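Sorting tips from an open day

I went to the Collolov open day on Thursday to see two robot arms sort recycling at a table. Much of it works at home too.

1. Pick bins with soft sides and a wide top. Gray felt ones are fine for bottles.
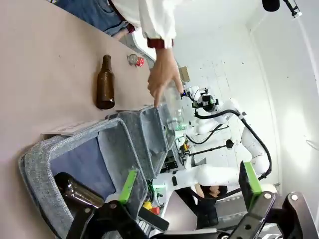 2. Put a label on the front of every bin. Use one word in thick black letters.

Dorottya Fodor, who ran the demonstration, prints hers at home.

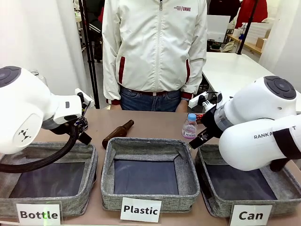 Keep the words short: Bottle, Plastic, Can. Replace the cards when they curl. Mine lasted until December.

3. Lay bottles on their sides.
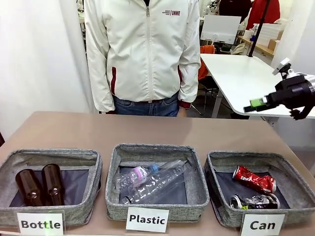
Two items to a bin, glass on the left.

4. Crush cans before sorting if your center allows it. Ours takes them either way.

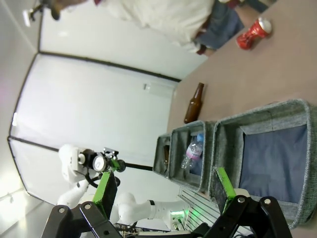
Bins in a row along the table.

Next demonstration: 30 minutes, free.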